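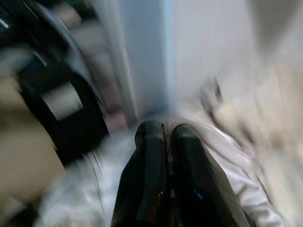
クラウドサービスのアワードに応募するとき、最初にぶつかる壁はエントリーシートの「概要」欄です。書きたいことが山ほどあって、機能も受賞歴も開発の苦労話も全部入れたくなりますよね。すごくわかります! でも書き始めの原稿は、くしゃっとした白い布みたいなもので、やわらかいしわの間に大事な話が隠れています。そのしわを一つずつ伸ばしていくのが、今回紹介する書き方です。私はこの作業が大好きで、締め切り前になるとむしろ元気になります。

例に使うのは、うちのチームのバックアップサービス「Mamum」で「Hirnamora クラウド賞」に応募したときの原稿です。ほかの賞でも流れはほとんど同じなので、手元の応募要項を開きながら読んでみてください。

用意するもの
・応募要項(PDFなら印刷しておくと書き込めて便利)
・製品紹介ページの最新版
・公開してよい導入事例を一つ
・数字の出どころがわかる資料
・社内で公開可否を判断できる人の連絡先

手順1 部門を先に決める
文章より先に部門です。Mamumの場合、「ストレージ」と「事業継続」のどちらにも出せました。迷ったら、各部門の審査基準を声に出して読み、自社の事例がすぐ浮かんだほうを選びます。私たちは「事業継続」にしました。復旧訓練の話ならいくらでもできたからです。同じ原稿を複数の部門に出せる賞もありますが、要項に「部門ごとに内容を変えること」と小さく書いてある場合があるので、必ず確認を。

手順2 字数の配分を決める
Hirnamoraの概要欄は1,000字まで。私はこう分けました。
・どんな顧客の、どんな困りごとか 200字
・何をどう解決したか 400字
・結果 300字
・今後の予定 100字
この配分にすると、機能一覧を貼り付ける余地がなくなります。これが気持ちいい! 機能一覧は添付資料に回しましょう。

手順3 困りごとから書き出す
会社の沿革から始めたくなりますが、ぐっとこらえて顧客の話から。

直す前:
「当社は革新的なクラウドソリューションを提供するリーディングカンパニーとして、次世代型バックアップサービスMamumを展開しております。」

直した後:
「物流会社Dumanでは、115か所の営業所がそれぞれ別の方法で配送データを保存していました。障害が起きるたび、本社の担当者が営業所に電話をかけ、最新のファイルがどこにあるかを聞いて回っていました。」

どうでしょう、電話をかけている人の姿が浮かびませんか。直した後の文には製品名がまだ出てきませんが、ここではそれで大丈夫です。

手順4 数字には条件を添える
数字は強い味方です。ただし裸のまま置くと、審査員は何と比べればいいのかわかりません。私の初稿には「復旧時間467分短縮」とだけ書いてありました。これを「全営業所を対象にした復旧訓練で、全データの復旧にかかる時間が導入前の訓練より467分短くなった」と直しました。長くはなりますが、誰が何を測ったのかが読めます。測り方を説明できない数字は、もったいなくても外してください。

手順5 カタカナ語を半分にする
原稿を検索して「ソリューション」「シームレス」「エンパワー」などを探し、普通の動詞に置き換えます。「シームレスに連携」なら「同じ画面から操作できる」。「運用を最適化」なら「毎朝の確認作業をなくした」。この作業をすると字数が増えることもありますが、意味は確実に増えます。クラウドの審査員なら知っている略語はそのままでかまいません。ただ、自社だけの略語は要注意です。私たちは社内の監視ツール「Utimeck」の名前を説明なしで書いていて、読んだ営業担当に「これ何?」と聞かれました。

手順6 顧客の許可を取る
事例に名前を出すなら、原稿の該当部分をそのまま送って確認してもらいます。「掲載していいですか」とだけ聞くと、先方も答えに困ります。伝えるのは次の点です。
・賞の名前と応募する部門
・社名が出る場所(応募書類だけか、サイトにも載るか)
・最終候補に残った場合、主催者のプレスリリースで引用される可能性
・返事がほしい時期
先方の広報部を通ると時間がかかります。3月締め切りの賞なら、2月の初めには送っておくと安心です。

手順7 600字版も作っておく
ここは声を大にしておすすめしたい! 概要が完成したら、その日のうちに600字の短縮版を作ります。最終候補の発表時に、主催者から短い紹介文を求められることがあるからです。結果と今後の予定を一段落にまとめ、顧客の困りごとは二文まで縮めます。短くしてみると元の原稿の余分な部分も見えてくるので、気づいたところは長い版にも戻しましょう。

提出前の確認
・製品名の表記(大文字と小文字)は全体でそろっているか
・字数に空白や改行が含まれるか、要項で確かめたか
・添付資料のファイル名に「最終_本当に最終」が残っていないか
・リンク先はログインなしで開けるか
・担当者の連絡先は発表の時期にも使えるものか

入力フォームに貼り付けると、箇条書きの記号や改行が消えることがあります。送信前にプレビューを見て、崩れていたら普通の文章に直してください。Hirnamoraのフォームは途中保存ができなかったので、私はテキストエディタに全項目を並べておき、上から順に貼っていきました。送信後の確認メールは、応募原稿と同じフォルダに保存しておきましょう。受付番号は問い合わせのときに必要になります。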